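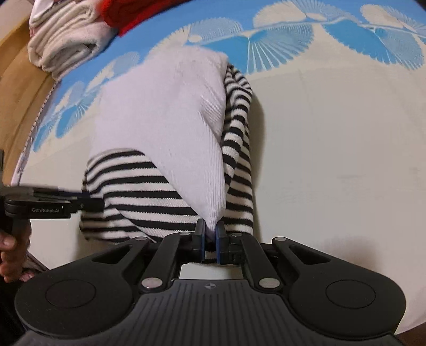 3 min read

Bedroom Laundry and Linen Check - Bestorness House, Room 19
Checked by Dymphna Ó Briain, 11 April 2022
Comments for Edem Boateng, who has the room next

Mark each line OK, FIX or N/A. Write a comment on anything marked FIX.

FLOOR AND WALKWAY

1. Path from door to bed clear - OK
2. No clothes, hangers or bags on the floor - FIX
Comment: two hangers by the closet. Picked up during the check.
3. Rug flat, corners down - OK
4. Laundry basket out of the walkway - OK
Comment: it was behind the door in February and the door would not open all the way. It now lives under the window.

BED AS A FOLDING SURFACE

5. Sheet pulled smooth before folding - OK
Comment: the patterned sheet is fine for this. Pale clothes show up well against the blue part.
6. Nothing sharp left on the bed (pins, scissors, seam ripper) - OK
7. Heater at least 300 mm from bedding - OK
Comment: measured with the tape from the Morris kit. Heater was off at the wall.

KNITWEAR AND FOLDING

8. Each item checked for pins and tags before folding - OK
9. Item dry at the seams and cuffs - OK
Comment: felt by hand, inside and out.
10. Knits folded flat, not hung - FIX
Comment: the black-and-white striped knit with the pale ribbed side was still only partly folded. The ribbed side was over the top and middle, with stripes showing at the lower left and down the right. Open it out, smooth the creases, and fold again. Go easy on the narrow pointed corner - lift it with the fabric next to it and don't pull on it alone, or the ribbing will stretch.
11. Stripes lined up at the fold - N/A
Comment: this is looks only. I would leave it off the next version of the form.
12. Stacks no more than 10 items high - OK

CLOSET AND SHELVES

13. Top shelf holds light items only - FIX
Comment: spare blankets are up there again. Move them to the bottom. The step stool has a 100 kg limit and the label has to stay readable.
14. Shelf brackets tight - OK
15. Tarnix moth sachets in date, out of reach of children - OK
16. Closet light working, bulb clear of clothes - OK

IRON AND STEAMER

17. Cords free of cuts and kinks - OK
18. Kako steamer emptied and unplugged - FIX
Comment: unplugged, but water was left in the tank. Emptied it in the bathroom sink.

FOLLOW-UP

Edem to do lines 10 and 13 and initial this sheet. Lines 2 and 18 are closed. Leave the form in the folder on the back of the door.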